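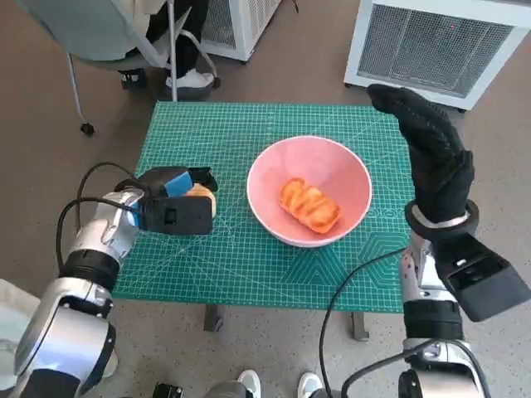
Wall text is the printed writing that a museum or gallery places near works of art. The term covers the large introductory panel at the entrance to a show, the shorter panels that open each room, and the small labels fixed beside single works. It is commonly said to help visitors understand what they are looking at, a claim that has been repeated far more often than it has been tested. The most basic form, sometimes called the tombstone label, gives the artist, title, date, materials and lender. A longer form adds a paragraph of comment, and most arguments over wall text concern this paragraph. A pink bowl with a white rim and an orange, toy-like bread roll inside it, set on a green cutting mat, can be labeled as a still life, a comment on hunger or a study in color, and each label will sound about as convincing as the others. Critics of the long label regard this as its central weakness. Its defenders answer that pictures and objects were never self-explanatory in the first place.

Terms and types

Usage differs from one institution to the next. "Wall text" may mean everything in print on the walls, or only the introductory panel. "Extended label" usually means a label with a comment attached. "Chat" is an informal name for the comment itself. Handouts, audio guides and catalog essays are normally treated as separate things, though the same sentences often turn up in all of them.

Commercial galleries tend to keep their walls bare and put the writing in a press release left at the desk. This is often presented as a matter of respect for the work. It also keeps prices and claims about an artist's importance on a sheet of paper that can be replaced overnight.

Origins

Accounts of where wall text began are less firm than they are made to sound. Numbered works with a separate printed list were common in public exhibitions well before comment appeared on the wall, and titles were often painted or engraved on small plates attached to the picture frame. The long interpretive label is generally linked to the growth of museum education departments in the twentieth century. Some histories name a single show as the first to use it. These claims should be handled with care, as labels were rarely kept once a show came down, and an absence of surviving labels proves very little.

Length and reading

Guidelines for label writers usually set a maximum length and recommend short sentences. The figures given vary and the reasons behind them are seldom stated. A widely copied piece of advice holds that a visitor will give a label 10 seconds. The number appears in training handouts without a source, and it is not clear what kind of visitor, label or room it was meant to describe.

One of the few detailed local studies was carried out at the Flurness, a regional art museum, by Radwa Lahlou. Lahlou followed 500 visitors through a single exhibition of prints and noted where they stopped. She reported that people who stopped at a label often looked at the print only after reading, and then for less time than they had spent on the text. The museum took this as evidence that its labels worked. Lahlou's own summary was more guarded: stopping in front of a label does not show that it has been read, and reading it does not show that it has been understood. The study had no room without labels for comparison, a gap she acknowledged.

Language

The language of wall text has been mocked for decades, mainly for its stock verbs. Works are said to explore, question, interrogate, challenge or invite. In most cases the label does not say what was found by the exploring or who was challenged. The critic Araceli Zepeda has argued that such verbs protect the writer, who can suggest that a work has a serious subject without being tied to any statement about it that could be wrong.

Nana Amissah, a former label editor, has disputed part of this. In her view the vague verb is often a late compromise between a curator, an artist, a lender and a legal department, each of whom has struck out something more definite. Her account is plausible, although it rests on her own experience in two museums and no drafts have been published in support of it.

Plain-language campaigns have had mixed results. Labels rewritten in everyday words are easier to read, but many keep the same unsupported claims in shorter sentences. "This painting asks who we are" is plainer than "this painting interrogates the construction of identity." It is hard to say that it tells the visitor more.

Exhibitions without text

Several institutions have tried removing wall text altogether. The best documented case is the Mansour, where the curator Fadwa Ait Brahim opened a show of sculpture on April 20, 2022, with blank walls and no handout. The museum described the response as overwhelmingly positive, citing more than 4,000 comment cards. It did not publish the cards or say how they had been sorted. Small tombstone labels were added in November of the same year, according to the museum at the request of visitors.

A smaller trial at the Kurkudcombe gallery let visitors choose between a room with labels and one without. The two rooms held different works, so the results say little about the labels.

Digital labels

Screens and phone-based labels have been promoted as a way around the problem of length. The label system Esteo, used by a handful of small museums, offers each text at 5 levels of detail. Moushumi Khan, who reviewed it for a museum newsletter, found that the levels differed mostly in word count and that the longest repeated points made in the shortest. She also questioned the usage figures supplied to museums, which record a text as opened whether or not anyone scrolls past its first line.

Whether screens draw attention away from the works is disputed. The same complaint was made about audio guides, and before them about printed catalogs, without much evidence on either side.

See also

Exhibition catalog
Artist's statement
Audio guide
Museum education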